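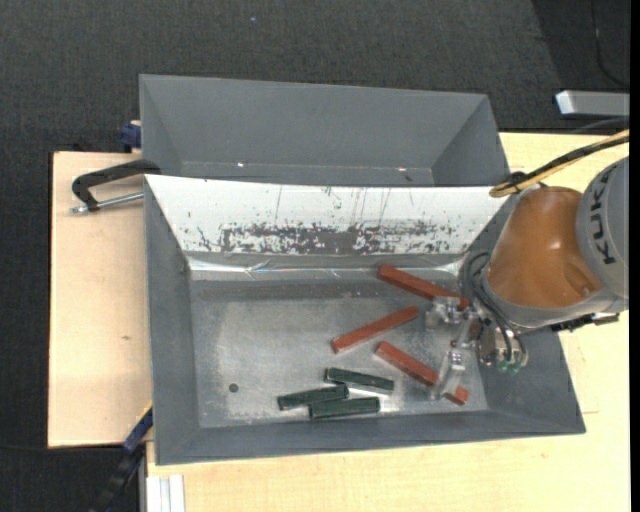 Tuesday, late. Floarea asked at dinner when a machine will empty our dishwasher, and I told her not for a while. I've spent most of July on picking. Red and green blocks in a gray bin are about as easy as objects get, and I still worry about the ones lying close together, like the three green ones near the front wall. Forks are worse. They nest.

Babatunde wants 90 percent before we show Ileck anything. We logged 80 this week over 14 runs. He thinks shops will have this kind of sorting long before kitchens do, and I agree with him. A shop can keep the bin in one place. Our kitchen drawer sticks.

Did the dishes by hand. Bed.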